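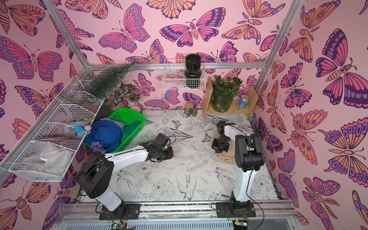 文・三崎 汀子(短編作家/本誌「冬の読みもの」担当)

シェア 129 コメント 20

二月のマーマレード

伯母が残したものの中で、いちばん扱いに困ったのは銅の大鍋だった。洋服は従姉がさっさと箱に詰めてしまったし、本は坂の下の学校が引き取ると言ってくれたし、猫は伯母より先に自分で行き先を決めていて、もうお隣の長椅子で丸くなっていた。鍋だけが台所の床にどっしりと座って、さてあなたはどうするの、という顔でこちらを見上げているのだった。

伯母の部屋はロミックの港から坂をのぼりきったところ、ダネシュヴァル乾物店の二階にあった。階段は狭く、途中で一度ぐるりと曲がっていて、この大きさの鍋をいったいどうやって上げたものか、親戚の誰に聞いても首をかしげるばかりだった。寝室の壁には若いころの伯母が自分で貼ったという蝶の壁紙があり、子どもの私は泊まりに来るたび、眠くなるまでその羽を目でなぞったものだ。継ぎ目のところで片方の羽が少しずれている一匹がいて、私はそれがいちばん好きだった。

「それ、今年も煮るんでしょう」

鍋を抱えて階段の曲がり角で立ち往生していた私に、下から乾物店のおかみさんが声をかけた。煮るって何をですか、と聞き返すと、おかみさんは豆の袋を抱えたまま、しばらく黙って私を見ていた。それから、まあちょっとお茶でも飲んでいきなさい、と言った。

お茶というのは濃くて甘い、カルダモンの香りのするもので、それを小さなグラスで三杯いただくうちに、私は伯母のことで知らなかった話をずいぶん聞かされた。毎年二月、ドンサイドの果樹園から苦いオレンジがひと荷届くこと。伯母がそれを三日かけて刻み、煮て、瓶に詰めること。瓶は坂の家々に一つずつ配られて、空になった瓶は翌年の冬までに、いつのまにか店の裏口に戻ってくること。お代をもらったことは一度もないのに、瓶の中にときどき、ボタンだの、花の種だの、折りたたんだ手紙だのが入っていること。

「で、オレンジはもう頼んであるのよ。あの人、秋のうちに払っちゃってるの」

そう言って、おかみさんは帳場の引き出しから果樹園の受取を出して見せてくれた。伯母の、右に傾いた、急いでいるくせに読みやすい字で署名がしてあった。金額は2,000。たった2,000でひと荷も来るのかと驚いたら、昔からその値段なのだという。果樹園のほうでも、値上げを言い出すきっかけを何十年も逃しているらしい。

私は料理のできる人間ではない。それまでに煮た甘いものといえば、焦がした小豆がせいぜいだったし、勤め先には週明けに戻ると言ってあった。けれども三杯目のお茶のせいか、雪になりそうな空のせいか、気がつくと私は鍋を抱えたまま、来た階段をまた上がっていたのである。

オレンジは翌朝、まだ暗いうちに届いた。木箱の隙間から葉っぱがはみ出していて、部屋じゅうに、苦くて明るい匂いがひろがった。作り方はどこにも書いていなかった。戸棚の扉の内側に、鉛筆で「皮は思うより薄く。砂糖は思うより遅く」とあるきりで、私はこれを読んで少し笑い、それから少し泣いて、鼻をかんでから包丁を研いだ。

一日目は刻むだけで終わった。指先がしみて、肩が石のようになって、それでも箱の底はまだ見えなかった。夕方になると、どこで聞きつけたのか、向かいの家の女の子が自分のまな板を持ってやって来て、台所の隅で黙って刻みはじめた。伯母の隣がその子の席だったのだそうだ。私よりよほど上手で、皮は向こうが透けるほど薄かった。思うより薄く、とはこのことかと、私はこっそり手元を盗み見た。

二日目は水に浸けて、待った。待つというのはなかなか手持ち無沙汰なもので、私は瓶を洗い、窓を拭き、伯母の古いロディレンのラジオをつけたり消したりした。このラジオは叩かないと鳴らず、叩きすぎると天気予報しか流さなくなるという困りもので、おかげで私は、海の上の風向きにすっかり詳しくなった。午後には隣の猫が視察に来て、匂いを嗅ぎ、たいへん不服そうに帰っていった。

三日目の朝、火を入れた。ことこと、ことことと鍋が歌いだして、窓が曇り、階下から豆を量る音が上がってきた。砂糖は思うより遅く。私はそろそろかなと思うたびに手を止めて、もう少し、もう少しと待った。まな板の女の子は椅子に膝をついて鍋をのぞき込み、まだ、と言った。それからずいぶん経って、もういい、と言った。どうしてわかるの、と尋ねると、泡の音が重くなるから、と当たり前のように答えるのだった。私にはちっとも聞き分けられなかったけれど、砂糖を入れた。

できあがったものは、伯母の味とは少し違っていた。色がやや濃く、苦みも強い。固さにいたっては、匙を立てたらそのまま立っていそうなくらいだった。私は瓶を籠に入れて、おそるおそる坂の家々を回った。どの家でも戸が開くと、まず籠を見て、それから私の顔を見て、ああ、と言われた。寒いから入りなさいと言われ、入ると何かしら食べさせられ、おしまいのほうでは籠よりも私のおなかのほうがよほど重たくなっていた。

坂の上に住む元船乗りのおじいさんは、その場で蓋を開けて指ですくい、目をつぶって長いこと味わってから、固いな、と言った。すみません、と謝ると、いや、これなら船に積める、と言って、もう一つ持っていった。

帰りの列車は夕方の便にした。おかみさんが豆とお茶の葉を、どう考えても一人では食べきれないほど持たせてくれた。鍋はどうしますか、と私は聞いた。送るなら荷札を書くわよ、とおかみさんは言い、でもあの階段をまた下ろすのは大変ねえ、と付け足した。

私は二階へ戻り、鍋をもう一度だけ磨いて、台所の床のもとの場所に置いた。戸棚の扉の内側に鉛筆で何か書き足そうとして、ずいぶん迷った末に、「泡の音はあの子に聞くこと」とだけ書いた。それから帳場へ下りて、果樹園あての封筒に2,000を入れ、来年の分です、とおかみさんに預けた。

列車が港を離れるころ、鞄の中で瓶がひとつ、豆の袋に当たってこつんと鳴った。

シェア 129 コメント 20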